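Drisis to sell maple boards and block sets at Lallow

8/8/26
By Jayanthi Pai

Woodworking shop Drisis will sell maple cutting boards and painted shape blocks from a new counter at the Lallow market hall, the shop said. The first batch comes to 100 boards.

Owner Aqeel Jadoon started making the boards in June, after customers asked for something larger than the 11-inch cheese board he already sold. The new ones are 22 inches long and built from strips of maple glued side by side, then sanded and oiled.

"People kept telling me they wanted one big enough for a whole loaf and the knife," Jadoon said.
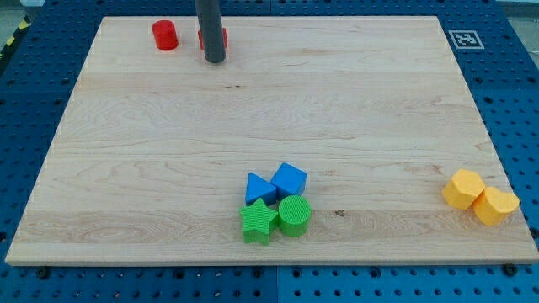 The blocks are a side line. Each set has 16 pieces in simple shapes – cubes, cylinders and triangular prisms among them – and comes in a cotton bag. Jadoon said parents had been buying plain offcuts from the scrap bin for their children, and he decided to cut some properly and paint them.

Boards and block sets will be sold separately. Buyers who already own a Drisis board can bring it to the counter to have it sanded and oiled again for a small charge. Boards with open cracks will be turned away.

The counter is next to the Koech bakery stand, at the east door. Orders placed through the workshop on Gevau Street can be picked up there as well.

Contact the newsroom | Copyright 2026, all rights reserved | Back to top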